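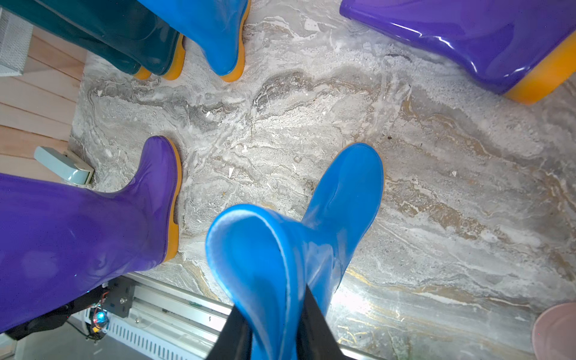
Hi all,

Quick one from the boot cell. I finally went through the cable clips and the finger pads on both arms -- more than 20 clips in total, and six of them had gone brittle! If your cables sag near the wrist, start there.

Roald Fagerlund wrote:
> We re-zeroed our left arm in September and it still drifts
> at the wrist. Anybody run the Grultum routine with the
> grippers on? Ours takes 40 minutes with them off.

Roald, I leave mine on. Park both arms, loosen the wrist camera bracket, zero the joints from the base up, then snug the bracket again (gently, the threads are soft).
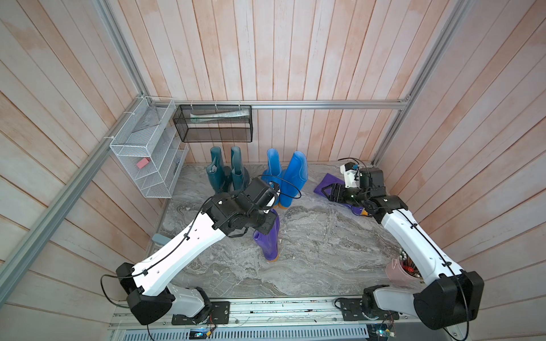

Do you have to redo the camera offsets after that? Only for the arm whose bracket you loosened, and Flor's script handles it in 7 minutes.

After that I run a few slow reaches toward the back corner with the fingers wide open. Glossy rubber is slippery, so I wipe the pads first.

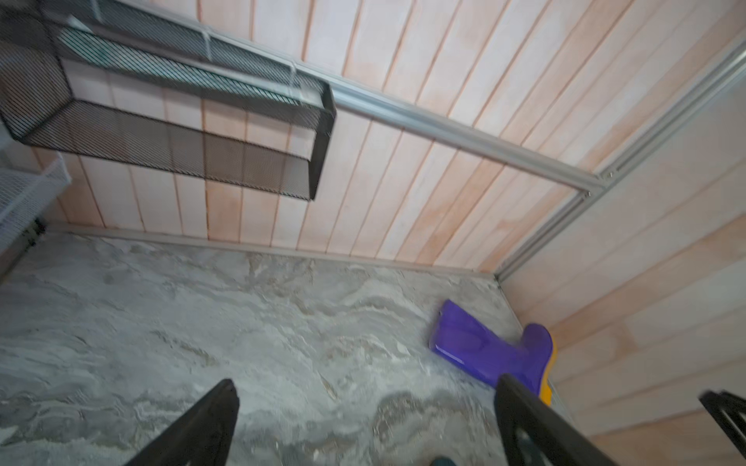
Fingers open, purple boot by the back corner.

Shoshana, can you send me the Strickland part number for the clips?

Rochelle

This site uses cookies to keep you signed in to the list archive. Accept | Settings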